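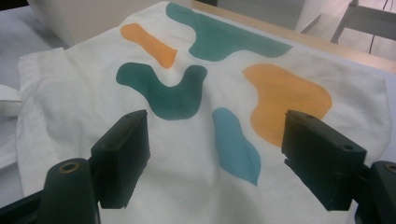 # ロボットは、もう家の手伝いができるの？

洗たく物をたたむ。おもちゃを箱にしまう。ゆかをふく。こうした家の仕事を、ロボットにまかせられる日は来ているのでしょうか。

答えは「できるものもあるが、まだ少ない」です。ゆかをそうじする丸いロボットは、もう多くの家で使われています。でも、布をたたんだり、部屋をかたづけたりするロボットは、まだ練習のとちゅうです。

## 布はむずかしい

工場のロボットは、かたい部品を運ぶのが得意です。部品の形はいつも同じで、置いてある場所も決まっています。

布はちがいます。つまむと形が変わり、置くたびにしわのより方も変わります。青緑やオレンジのもようがついた白い布を考えてみましょう。平らに広げればもようは全部見えますが、折れ曲がるともようも曲がり、一部はかくれてしまいます。人は「かくれただけだ」とすぐにわかります。ロボットは、カメラにうつったものから、どこがはしで、どこが折り目なのかを見分けなければなりません。

つまむ力もたいせつです。弱いと布がすべり落ち、強いと下の台までおしてしまいます。

## 手の練習をする

ロボットの手には、指が2本だけのものがよくあります。開いて、はさんで、はなす。動きはかんたんですが、使い道はたくさんあります。

スコットモント（Skotmont）という研究室では、人が2本指の道具を手に持って、家の仕事をします。道具についたカメラが、そのときのようすを記録します。コンピューターはたくさんの記録をくらべて、どんなときに指をどう動かせばよいかを学びます。

布をたたむ仕事では、313回分の記録を集めました。そのあと、ロボットに200回やらせてみたところ、きちんとたためたのは72回でした。半分にもとどきません。

## 箱のまわりの仕事

かたい箱なら、形が変わらないのでかんたんそうに見えます。ところが、箱にもむずかしいところがあります。
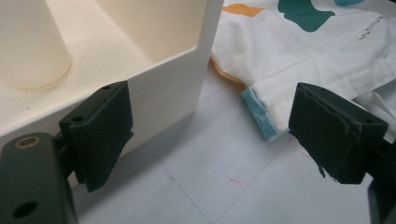
まず、かべの厚さです。2本の指ではさむには、指をかべより広く開かなければなりません。次に、箱の中です。深い箱の底にあるものを取ろうとすると、うでがふちにぶつかることがあります。そして、まわりに置いてあるものです。箱のすぐ近くに布があれば、いっしょにつまんでしまうかもしれません。

白い箱と白いかべ、白っぽいゆかのように、色がにているときも注意がいります。どこまでが箱で、どこからがゆかなのか、カメラでは見分けにくいのです。

## お店ではどうかな

お店の仕事にも、同じような問題があります。ランドポート（Landport）という日用品のお店では、たなに商品をならべるロボットをためしました。使った商品は51種類です。箱に入った商品はうまくならびましたが、ふくろに入ったタオルはよくたおれました。今は、箱の商品をロボットが、やわらかい商品を店員がならべています。

## 家でためしてみよう

ロボットの気持ちになって、ハンカチをたたんでみましょう。

1. つくえの上に、ハンカチをくしゃっと置きます。
2. 両手とも、親指と人さし指だけを使います。
3. 片目をとじて、四つの角をさがします。
4. 角を合わせて、半分に折ります。

できたら、次は片手だけでやってみてください。とちゅうで布がずれたら、どこをつまみ直したかをノートに書いておきましょう。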